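Langweilige Beispiele sind die besseren
Ein Meinungsbeitrag von Waqas Bangash
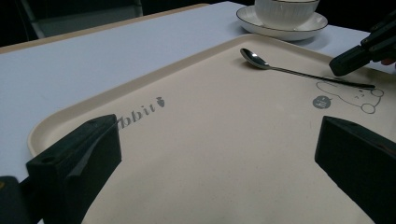

Aufnahme mit dem Handgreifer: Tablett, Löffel, Tasse mit Untertasse.

Wer einem lernenden System den Umgang mit Geschirr beibringen will, braucht Beispiele. Darüber besteht Einigkeit. Gestritten wird darüber, wie diese Beispiele aussehen sollen, und ich halte die verbreitete Antwort für falsch.

Üblich ist, nur saubere Durchgänge zu behalten. Der Löffel wird im ersten Anlauf gegriffen, angehoben und abgelegt, fertig. Alles andere wird gelöscht. Bei Drevance haben wir im Januar so gearbeitet. Von 759 Aufnahmen blieben 733 übrig, und mit dieser Quote waren alle zufrieden. Ich auch.

Inzwischen sehe ich das anders. Unter den gelöschten Aufnahmen waren 19, bei denen der Griff zunächst danebenging und dann korrigiert wurde. Ein Löffelstiel ist schmal und liegt flach auf. Man setzt an, rutscht ab, dreht das Handgelenk ein wenig und versucht es noch einmal. Dieses zweite Ansetzen ist genau das, was ein System können muss, sobald es allein arbeitet. Wir hatten es vorgeführt und dann weggeworfen.

Der Einwand der Kollegen vom Projekt Onyeka lautet, dass ein System aus Fehlgriffen auch Fehlgriffe lernt. Das stimmt, wenn man sie unbesehen in den Datensatz kippt. Man kann die Stelle aber kennzeichnen, an der die Korrektur beginnt, und nur ab dort lernen lassen. Das kostet etwa drei Minuten pro Aufnahme. Mir erscheint das vertretbar.

Ein zweiter Punkt betrifft die Gegenstände. Viele Gruppen arbeiten mit einfarbigen Tabletts und leeren Tischen, weil sich die Ergebnisse so leichter vergleichen lassen. In Küchen und Kantinen liegt aber ein glänzender Löffel auf einem bedruckten Tablett, und dahinter steht eine Tasse. Spiegelungen, Schriftzüge und Schatten gehören von Anfang an dazu. Wer sie erst später zulässt, sammelt am Ende doppelt.

Bleibt die Frage, wer vorführt. Geübte Leute greifen nach einigen Wochen sehr gleichmäßig – zu gleichmäßig, wie ich finde. Jede neue Person bringt eigene Winkel und ein eigenes Tempo mit. Für die nächste Runde in Laltorcombe habe ich deshalb vorgeschlagen, die Besetzung öfter zu wechseln und die Einweisung kurz zu halten. Entschieden ist darüber noch nicht. Die aussortierten Aufnahmen werden bis dahin jedenfalls aufbewahrt.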